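## 4. Setting up the bench: mat, bins and tool row

Right, if you've got this far the tabletop is screwed down and level, and we can get on with the nice part. I do this section last thing in the day with a cup of tea, and it has never taken me a whole cup.

You'll want the cutting mat, the orange bins, both lengths of Wolum rail, the bag of short screws and a pencil. Keep the drill away from it all. These screws go in by hand, and the rail will bow if you overdo them (mine did, on the first bench I ever built at Bevanholm, and it still annoys me every time I look at it).

1. Lay the mat flat on the tabletop, grid side up. If it's been rolled in the post, leave it under a few heavy books overnight. Don't try to hurry it along with a hairdryer! Heat makes a mat ripple and it never really recovers.

2. Slide the mat back until you've left 107 mm between its far edge and the line where the lower rail will go. Mark both corners lightly in pencil.

3. Fix the lower rail first, then the upper one. Start every screw by a couple of turns before you tighten any of them.

4. Hang the bins. Tip each one back a little, hook the lip over the rail and let it drop. You should feel it settle.

5. Put the tools in the lower row with their handles hanging down towards you, so you can grab one without looking up from the mat.

**Note:** the top row is for things you pick from, and the lower row is for things you put back. Gifty Bawa set hers up the other way round and swears by it, so do as you like, but decide now and stick with it, as your hands will learn the layout faster than you do.

Now for filling the top row. I keep tapes to the left, and I lay the red roll on its side so I can hook a finger through the middle and lift it straight out.
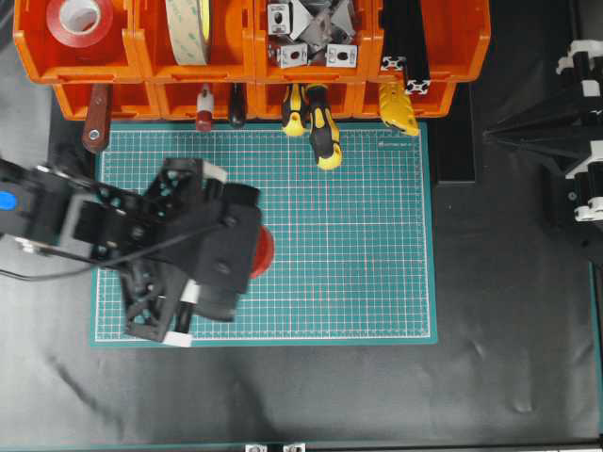 The wide double-sided tape is better standing on its edge, in a bin to itself, or it picks up fluff and you'll be peeling bits of it off for weeks. Corner brackets go in the next one along. Just tip them in, they don't need sorting, though I'd check there aren't any stray screws hiding among them.

6. Give each loaded bin a gentle tug downwards. If one lifts off the rail, unhook it and hang it again.

7. Clear the mat and wipe it with a damp cloth and a drop of washing-up liquid. Let it dry before you cut on it.

**Caution:** the upper rail is rated for 3000 g in total. Brackets are heavier than they look, so weigh them on the kitchen scales if you're unsure and keep the spares in a drawer.

**Caution:** never store an open blade in the lower row. Retract it or cap it first, every time, even if you're only popping out to answer the door.

If you've got the older Trandville rail, the holes sit 68 mm apart and won't line up with the pencil marks. Alina Nedelcu has drawn up a paper template for that one, and you'll find it folded inside the back cover. Tape it down, prick through the dots and carry on from step 3.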